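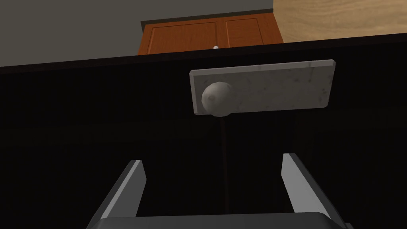
Dradstead Reading Room Heating Renewal
Progress report, second period, to the Sondum Fund

1. Summary

Work on the ground floor is complete and the new system has run there since the middle of March. The upper floor is behind program by five weeks. Spending remains inside the approved amount, and we are not asking for a change to the grant. One decision is needed from the Fund on the attic insulation (section 5).

2. Work done in the period

The old boiler was disconnected and removed through the rear yard. Its flue was capped at roof level. All cast-iron radiators on the ground floor were flushed, pressure tested and refitted. Two failed the test at the end sections and were rebuilt with sections taken from the former newspaper store.

The heat pump supplied by Vustico stands on a concrete pad north of the building. The pad was poured twice. The first pour was out of level at the east side and the contractor, Barasa, broke it out and replaced it at no cost to the project.

Pipe runs in the main reading room follow the original route behind the baseboard. In the periodicals room this was not possible, as the wall is solid stone, and the pipes are surface mounted and painted to match.

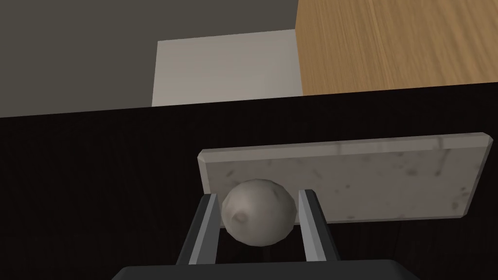 Flow temperature has been set lower than in the design calculation. The reading room holds its target on all but the coldest mornings, when it reaches temperature by 10:30 instead of 9:00. Trygve Haugen has moved the start time on the controller forward and will check the effect against the logger data before the next report.

3. Delays

The upper floor could not be started on schedule. When the floorboards were lifted on the landing, the joist ends on the west side were found to be soft. Repair took priority and is now finished - the cost was met from the building reserve and does not appear in this grant.

4. Spending

Spending in the period was $3,848, mainly pipe, valves and the electrical connection. The second invoice from Barasa arrived after the period closed and will be shown next time. To date, 65 percent of the grant has been used. A credit of $300 for returned fittings is pending.

5. Attic insulation

The application allowed for mineral wool between the joists only. Barasa recommends a second layer laid across them. The added material can be covered by the contingency line, but the conditions of the grant require written consent for any change of specification. We would need this by the end of May to keep the same crew.

6. Next period

Upper floor radiators and pipework. Balancing of the full system. Logger readings for both floors, with the ground floor figures set out by week.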